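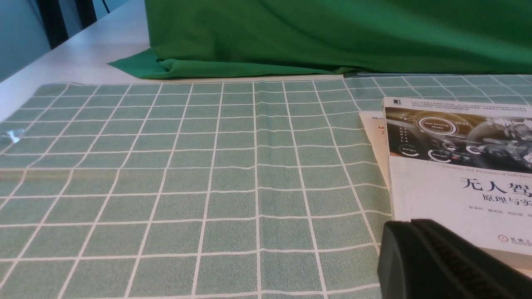 Station 2: grid cloth, backdrop and books, from the wrist camera

Cundumow Handling Lab
Minutes of the fault review meeting, April

Present: Senyo Kwofie (chair), the cell operators, the software group, one person from Omum by phone.
Apologies: the Amoah representative.
Meeting opened at 10:00.

1. Minutes of the last meeting
Accepted with one correction. The spare finger pads were ordered from Omum, and the earlier minutes had Amoah.

2. Gripper fault at station 2
Senyo went through the log. During a book pick the arm went down past its set height and kept pressing after the gripper had touched the cover. The force limit should have stopped it and did not. The operator used the emergency stop. There was no injury. The arm was left powered down until the next morning.

The software group has read the controller log. The force limit had gone back to its default after the Cladis update, and the default is far too high for work on a tabletop. The startup check reads the speed limit and the work area but does not read the force limit, so the cell started as normal with no warning.

The operator reported that the arm had felt heavy on two earlier picks the same day. These were not written up. Senyo asked that anything of this sort go in the fault book when it is noticed, even if the run finishes.

Omum asked if the finger pads were worn. They were changed after the stop and the old pair has been kept. Omum will take the old pair for inspection — no charge.

3. Condition of the table
The grid cloth does not lie flat. There is a crease on the left side, the back left corner is ruffled, and the lines wave across the table. A small piece of what looks like clear tape is on the cloth near the left edge. Software said the height estimate is taken from the grid, and a raised patch can throw it off. It was agreed that the cloth did not cause the fault but should be put right before the cell runs again.

One operator asked for the green backdrop to be clipped up clear of the table, as a flap of it spreads over the white surface at the back. Agreed.

4. Books used for picking
The thick white paperback on self-driving is to stay in the set. It lies on top of another printed item with a peach cover, and there was some discussion of whether stacked items should be allowed at all while the force limit is in question. Decision: single items only until item 5 is closed.

5. Restart of the cell
Station 2 stays out of use for automatic runs. Hand-guided moves at low speed are allowed with a second person at the stop button. Before restart the force limit must be set, read back and tested against the foam block. The test is to be done 10 times, with the log saved each time. Senyo will sign the restart sheet.

The other cells have the same Cladis update and are to be checked today.

6. Actions
Software: add the force limit to the startup check.
Software: write to Cladis about the default.
Operators: flatten or replace the cloth, remove the clear piece, clip up the backdrop.
Senyo: send the old pads to Omum.
Senyo: copy these minutes to Amoah.

7. Other business
The key for the tool cabinet is missing again. Whoever has it should return it to the hook.

Meeting closed at 11:00. Next meeting when the foam block tests are done.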